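Bring Back the Toy Library

I borrowed a marble run last January, and I haven't shut up about it since. Not bought – borrowed, with a card, from a room at the back of the Plamville library where the shelves go right up to the ceiling and everything on them is meant to be played with. 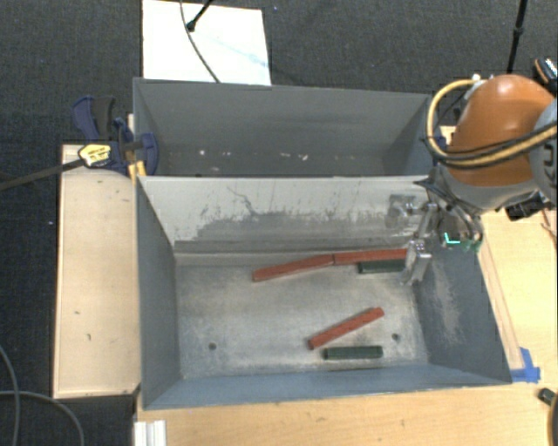
There are 265 toys in that room. Wooden trains, floor puzzles, a dress-up trunk, three kinds of blocks. You take home up to four at a time and keep them for eight weeks, and then back they go so some other kid can have a turn. My two picked a shape sorter and a drum the first time, and the drum went home with us twice more (sorry, neighbors!).

I think every town should have one of these, and I think it should be paid for the same way we pay for books. A good set of blocks costs real money. Plenty of families can't spend it, and plenty of others spend it and then watch the box sit in a closet from the second week on. Sharing fixes both problems at once, and it's so much more fun than a store because a kid can choose something odd and be wrong about it.

People tell me the pieces will get lost. Sure, some do! Kadville has run a toy shelf for years, and they keep a jar of spare parts by the desk and carry on. A puzzle with one piece missing is still a pretty good puzzle, and library books come back with jam on them too.

The Plamville room is only open on Saturday mornings right now. I'd love to see it open after school as well, when the bus from Kadville stops right outside and half the kids on it are looking for something to do.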